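Facilities & Fit-out > Decor > Tabletop / Faux stems
Ticket log – 6 min read
Status: Resolved (pending one reorder)
3 comments · 2 shares

Faux grass and flowers won't stay put, look bad on the dark tables

Opened by Anum Yousafzai, Westach front-of-house
Picked up by Masanobu Hoshino
Opened 01/07/2024

Original report

Hi, need help with the table arrangements before the Janjua dinner. We have the gray tables set out, 9 of them, one arrangement each, and the stems keep tipping over. The grass leans to one side and drags the whole vase with it. The flowers spin round so they face the wall. Also in the evening you can't see the green at all, it just goes into the tabletop. Guests at the last lunch kept moving them out of the way to put glasses down. Can somebody look at this. Vases are the Grellosik narrow ones, the tall version. Stems came in the Flellimley box, 192 pieces, grass and flowers mixed.

Already tried:
- paper towel stuffed in the neck (looks awful, shows through)
- tape across the top, came off
- swapping for the short vase, grass flops worse

Anum

First look – Masanobu

Took one arrangement apart. Everything out of the vase, grass flat on the table, flower next to it, so I could see what was pulling on what.

Notes as I went:

Grass is the problem, mostly. All the blades are at one end of the bundle and they're thick, the other end is thin bare stalk that comes down to nothing. So all the weight is up top. Put that in a tall narrow vase with nothing in the bottom and of course it goes.

Flower by itself stands OK. Flower plus grass, no.

Stalks have a bend in them from the box. Not all, several. Bend always goes to the same side if you bundle them the way they come out, so the lean adds up.

Q for Anum – is anyone putting weight in the vases? Gravel, sand, anything?

Reply – Anum

No. Empty. We were told not to use water with fake ones so we didnt put anything.

Color check – Masanobu

Left the pieces lying on the bare tabletop and looked from a seat, then standing. The top is matte but it still picks up a wide pale streak of light, and the corners go quite dark. Green has a bit of plastic shine on the top stalks and is darker underneath. Where the streak is it reads fine. Put the same thing in a dark corner of the table and I can see why you're losing it in the evening.

So partly it's where the vase stands. Not going to repaint tables over this.

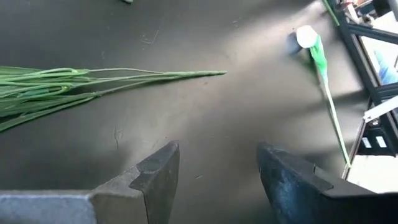
Fix, steps in order

1. Empty the vase. Wipe the inside, there was tape gum in two of the ones I checked and the stalks stick to it and twist.

2. Dry sand in the bottom, 4 inches. Not gravel, the stalk ends are too thin and slide between the stones. Pour with a paper funnel or you will be sweeping all afternoon like me.

3. Straighten the grass. Warm water from the tap, hold the bent part under, pull gently, let it cool flat on a towel. Do not use a hair dryer up close, I cooked one. Dry it fully before it goes near the sand.

4. Split the bundle. Turn half the stalks round so the bends go opposite ways, then put it back together. Grass still arcs but it arcs both sides and the pull cancels out.

5. Tie low, near the bare end, green floral wire. One turn and a twist. Tie it high and the blades bunch up like a paintbrush.

6. Flower goes in after the grass, pushed down until it touches glass. Bend a small foot in the last bit of the stem, that stops the spinning. Wire core takes a bend fine if you go slow.

7. Stand the vase where the light falls on the table, away from the dark corners. Check it from a chair, with the evening lights on.

Test – Masanobu

Did one full arrangement with the above. Knocked the table with my hip (by accident the first time). Vase stayed. Flower still faced front. Left it 40 minutes next to the AC vent, grass moved a bit, nothing fell.

Second one, skipped step 4 to see if it matters. Leaned within a few minutes. So don't skip step 4.

Reply – Anum

Did three with Masanobus steps, all standing. Much better. Two questions:

a) sand shows through the glass, can we cover it
b) what about dust, they get gray very fast in that room

Reply – Masanobu

a) Strip of brown paper inside the glass before the sand goes in. Cut it a bit shorter than the sand line so it can't be seen above. Or white sand, if you want it to look like you meant it. I only had the builder's kind.

b) Soft dry brush for the flowers, from the middle outward. Grass you can take out as one bundle now it's tied, rinse it, shake it, dry it flat. Don't lay it on the tabletop wet, leaves rings. Once a week would do it I think. Flowers don't rinse, the glue lets go.

Reply – Anum

Went with the paper. Looks good. We're short of decent grass though, some in the box have the blades crushed flat and the warm water doesn't bring them back. Can we reorder grass only, no flowers? We have more flowers than we will ever use.

Reply – Masanobu

Asked Flellimley. Waiting. If they only do the mixed box I'll look elsewhere, not paying for more flowers. Meantime use the crushed ones at the back of the bundle, good ones in front, on tables by the wall.

Also – store the spares standing up in a bucket, not folded back in the box. That's where the bends come from.

Closing notes

Cause: empty tall vases, top-heavy grass, all stalks bent the same way. Visibility was placement on the dark top.
Fix: sand, straighten, reverse half, tie low, foot on the flower stem, move into the light.
Open: grass reorder, M.H. to chase in July.
Janjua dinner tables signed off by Anum.

Tags: faux stems, vases, table decor, Westach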